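Olden wants to put a ticket gate on Heltton Square, and I think it's a rotten idea. Four bucks to sit by a fountain. In August, when half of downtown eats lunch there!
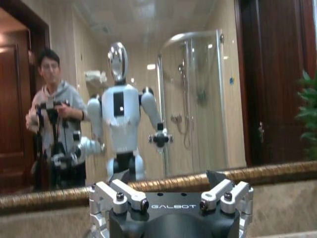
Olden Parks & Landmarks Club

The city says the Deligiannis fountain costs too much to run. Fine. Pumps wear out, stone cracks. But 708 people signed the letter against the gate and we got back a form reply. One paragraph. Didnt even spell Heltton right.

Look at Kevum Gardens. Gate went up, benches went quiet, and the sandwich cart left. Pretty place, still. Just no one in it.
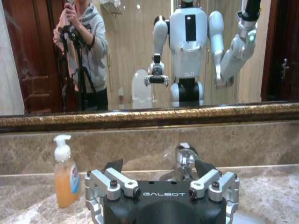
Is there another way to pay for the repairs?
Charge for weddings and photo shoots, 230 dollars a booking, and leave everybody else alone.

Couples already line up for that spot. Most would pay it without blinking. And sell bricks along the walk, 50 dollars apiece, names on them, whatever. Other towns do it. A square is a shortcut, a lunch table, a place to wait for the bus. Put a turnstyle on it and people walk around.

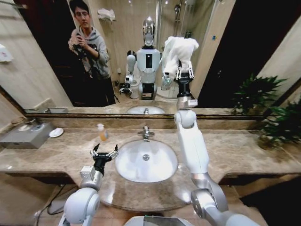 Marble countertop with an oval sink and a wide mirror.

Vote the gate down. Then fix the pump.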